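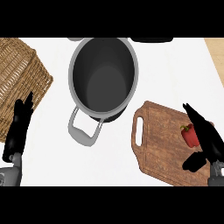
*A large metal cooking pot with a looped handle, on a white counter.*

## Household Tips: Washing and Storing Backyard Eggs

Runholm Smallholders' Guide, revised May 2023

Members who keep hens at home often ask how eggs should be handled once they reach the kitchen. The following advice applies to small household flocks.

**Collecting.** Gather eggs at least once a day, and twice in hot weather. Line nest boxes with clean shavings and replace them when soiled. Cracked eggs should be thrown away.

**Cleaning.** A freshly laid egg has a natural coating that helps keep bacteria out. Where the shell is only lightly marked, a dry cloth or fine sanding sponge is enough. Eggs that must be washed should be rinsed under running water warmer than the egg itself, then dried at once. Do not leave eggs to soak.

**Storing.** Place eggs in a clean carton, pointed end down, and write the date on the lid in pencil. Washed eggs must go directly into the refrigerator. Once an egg has been chilled, it should stay chilled – an egg that warms up may sweat, and moisture carries bacteria through the shell.

**Boiling.** Very fresh eggs are difficult to peel. Use those at least a week old. Bring the water to a boil, lower the eggs in with a spoon, and simmer for 11 minutes. Move them to a bowl of ice water until cool.

**Freezing.** Surplus eggs may be beaten lightly and frozen in small containers, four to a container. Eggs should not be frozen in the shell. Thaw overnight in the refrigerator and cook thoroughly.

Wash hands with soap after handling birds, eggs or bedding. Egg cartons may be returned to the Runholm office through the end of September, provided they are clean and dry.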